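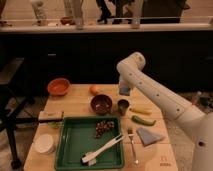 P. AMEGASHIE

Search this site Go

The Inventory at Westico House

The residents of Westico House are reminded that the table is to be cleared by 5. The notice had hung in the kitchen for over 34 years, and the new Warden saw no cause to amend it.

She entered each article in the register. One orange-red bowl. One maroon bowl, deep. One small dark cup. One green tray, with a white utensil laid across it. Under Provisions she wrote: orange fruit, one; green chilli, one.

The register required a signature from the previous holder of the office. She turned back to page 71 and found the same bowls, the same cup and the same chilli, entered in her own handwriting.

She signed on both lines and put the kettle on.

Related stories
The Paltmont Ferry
Rules for the Upper Landing
A Letter to Trumen

Contact | Copyright Westico Review | Back to top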